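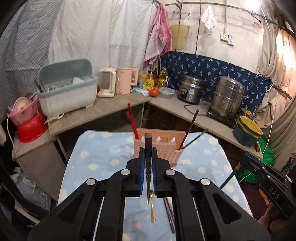 Pila町家政愛好会 会報部 「台所の言い分」欄　2020年7月19日

箸立てという道具を、私は長いあいだ信用していなかった。

理由は単純で、箸を立てておくと箸が減るからである。科学的な裏づけはない。だが引き出しに寝かせていた頃、わが家の箸はきちんと二本ずつ組になって暮らしていた。立てるようになってから、片方がどこかへ行く。赤いのが二本そろっていると思えば、濃い茶色の長いのが一本だけ反対の端から突き出し、そのわきから細い緑のが斜めに顔を出している。住人の半分が単身赴任中の集合住宅のようなものだ。

ピンクのプラスチックの箸立てには、側面に小さな四角い穴が並んでいる。こういう穴は、風を通すためについているのだと私は理解している。理解してはいるが、穴には必ず何かがたまる。たまったものを掻き出すには爪楊枝がいる。爪楊枝を立てておく容器には穴がない。そこにも何かがたまる。台所用品を考える人々は、この連鎖をどこで断ち切るつもりなのだろうか。

世の片づけ本は、たいてい「定位置を決めよ」と言う。去年の9月の例会でも、会員のあいだでその話になり、箸は箸、匙は匙、包丁は包丁でしまう場所を分けるべきだという意見が大勢を占めた。私も賛成に手を挙げた。挙げておいて帰宅し、食卓に金色の匙を出しっぱなしにしたまま寝た。

弁護するわけではないが、食卓というのは物を置くためにできている。脚が4本あって、上が平らで、腰の高さにある。物を置くなと言うほうに無理がある。そのうえ水色に黄色や白やピンクの水玉を散らしたクロスなど掛けてあれば、匙の一本や箸の一膳が寝そべっていたところで、柄の一部だと言い張れなくもない。水玉の偉いところはここである。無地の布は正直すぎて、醤油を一滴こぼしただけで家じゅうに知れ渡る。水玉は口が堅い。

ただし包丁は別だ。包丁が食卓のあたりにあるとき、人は落ち着いて茶を飲めない。刃に小さく何か刻まれているような包丁だと、なおさら由緒ありげで気が引ける。包丁だけは用が済んだらすぐ流しの側に戻す。わが家で守られている規則はこれと、もうひとつ、冷蔵庫の扉を足で閉めないことの2つである。後者はときどき破られる。

さて、水切りかごの話をしなければならない。

私が結婚したとき、水切りかごは針金を曲げただけのものだった。商店街のトレロア(Treloar)という金物屋で買った。いまは水色と白の、蝶番で蓋がつくような大きなものがある。蓋である。水を切るための道具に蓋をするという発想に、最初は笑った。乾かしたいのか、閉じ込めたいのか。ところが使ってみると、蓋はたいてい開けっぱなしになっていて、結局は蓋のないかごと同じ働きをする。進歩とはこういうものかもしれない。

しかも大きいかごは、大きいだけ何でも受け入れる。箸が端に立ち、その隣に袋に包まれたものがいつのまにか入居している。袋入りのものに切るべき水はないはずだが、かごは文句を言わない。うちの場合、蓋つきのかごを買った翌週には、もらいものの海苔が入っていた。埃がかぶらないから、というのが家人の説明で、たしかに食器棚より居心地はよさそうだった。私は反論をあきらめ、せめて湿気らないうちにと毎朝海苔を食べた。

そしてかごが満員になると、隣にもうひとつかごが現れる。ピンクのプラスチックのかごに、淡い色の皿が重なる。その下の棚には真っ赤な洗い桶がある。色の取り合わせについて考えた形跡はどこにもない。雑誌に載る台所は白か木目で、道具は見えないところに消えているが、あれは誰も芋を煮ていない台所だと私は思っている。水色、ピンク、赤。買った年も店もばらばらな色が並んでいるほうが、飯の出てくる場所としては信用できる。

通販のイティヴェオ(Itiveo)のカタログには、同じ灰色でそろえた「台所統一一式」というものが載っている。箸立ても水切りも洗い桶も、みな同じ灰色をしている。調理台が灰色の家で使えば、洗い桶を置いたきり見つからなくなるに違いない。箸立てだけなら2,000円で、私はそのページを14回は開いた。買っていない。あの灰色の筒に赤い箸を挿したところを想像すると、どうも葬儀の受付に置かれた筆立てのように見えてくるのだ。

会報の前の号に、立てる派と寝かせる派のどちらが正しいか、はっきり書いてほしいという投書があった。はっきり書く。来客用の箸は寝かせ、毎日使う箸は立てるのがよい。来客用は組が崩れると恥をかくが、家族用は赤と緑で食べても味は変わらない。子どもなどはむしろ、今日は誰がどの色を引くかで盛り上がる。

寝かせる派からは、立てると箸先を上にするか下にするかで揉めるではないか、という反論が来るだろう。うちでも揉めた。箸先を下にすると底の水に浸かり、上にすると取るときに口に入る側をつかんでしまう。私は下派、家人は上派で、和解案として各自が好きなように挿すことにしたところ、どれがどちらの向きかわからない箸立てができあがった。目下は、濃い色の箸に限り下向き、という暫定協定が結ばれている。

なお、ブルニコ(Brunico)団地の集会室で使っている箸立ては、底の受け皿が外れて洗える型である。値段は聞きそびれた。次の例会までに聞いておくので、興味のある方は会報部まで。箸が片方だけ余っている方も、色を書き添えてお知らせください。緑の細いのを探しています。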